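Prusenum Two-Hand Furniture Handling Unit
Room turnaround for staffed residences and serviced apartments

The Prusenum unit moves light and medium furniture in occupied buildings where room turnaround is done by a small housekeeping crew. It is a mobile base with two arms and two five-finger hands. It takes over the repeated lift, shift and return of tables, benches and bed-end units, so that floors can be cleaned and inspected. It does not clean, make beds or enter a room without an attendant on the same floor.

Yeon supplies the unit, the charging dock and the attendant tablet. Installation includes a building survey and 21 hours of staff training, split across shifts.

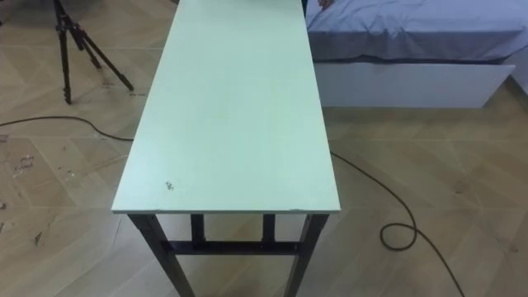
Clearances decide most of the survey. The unit needs 90 cm of open floor on the approach side of any piece it will handle and the same on the side it will move toward. The surveyor records each room type once and marks the approach side on the room card. Trailing cables are treated as obstacles. A thin black cable run across the floor and under a table, with a loop left lying to one side, must be lifted or routed along the wall before a move is requested. Tripods, lamp stands and other items with splayed legs are cleared to the edge of the room. Fine debris on the boards does not stop a move, but the attendant should sweep the travel path first if the table has bare metal feet.

Tables are handled from the short edge. The hands take the edge near the two corners, fingers under the lip, and the wrists measure load before any lift. If the load differs between left and right by more than the set limit, the unit releases and asks the attendant to check for a jammed leg or an object left on top. Table tops must be bare. The unit lifts one end and walks the table in an arc, or pushes it flat where glides are fitted. A two-end lift requires a second unit and is not offered at present.

What changes for the crew

At the Vurnoldale residence, the attendant's job was rewritten before the unit was switched on. Under the old routine two people were paired for every room containing a table or bench, and the pair stayed together for the whole shift. Under the current routine one attendant works with the unit and the second works alone on linen and bathrooms. Lifting was removed from both job descriptions. Two tasks were added: clearing the travel path, and signing the move log on the tablet.

The site logged 3543 furniture moves in its first period of use. Attendants reported less back strain and more walking. They also reported that waiting for the unit to finish a load check was the most irritating part of the shift, and the August software release shortened that check for tables already on the room card. Staff who prefer to move a piece by hand may do so and enter it as a manual move. Manual moves are not reported to supervisors by name.
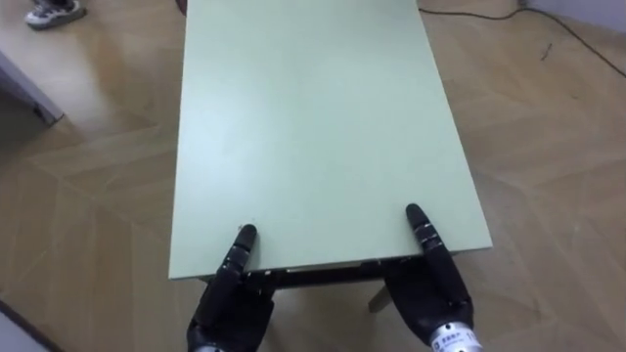

Release is always available to the attendant. Pressing either wrist pad, or the red key on the tablet, sets the piece down at creep speed and opens both hands. Staff should not reach under a raised end to free a cable or a rug. Set down first, clear, then request the move again.

Specifications

Maximum load at one end: 21 kg
Edge thickness: up to 60 mm
Travel path width: 90 cm
Floor types: sealed wood, vinyl, tile, low-pile carpet
Excluded: glass tops, loose tops, folding frames without a lock
Noise during a move: see data sheet

Finger pads are a wear part. Inspect them weekly and replace them in pairs. Dust on the pads reduces grip on smooth painted edges, so wipe them with a damp cloth at the start of each shift. Pads, wrist covers and spare docks ship from the Plosside warehouse.

Contact Yeon sales and service | Plosside | Copyright Yeon | Back to top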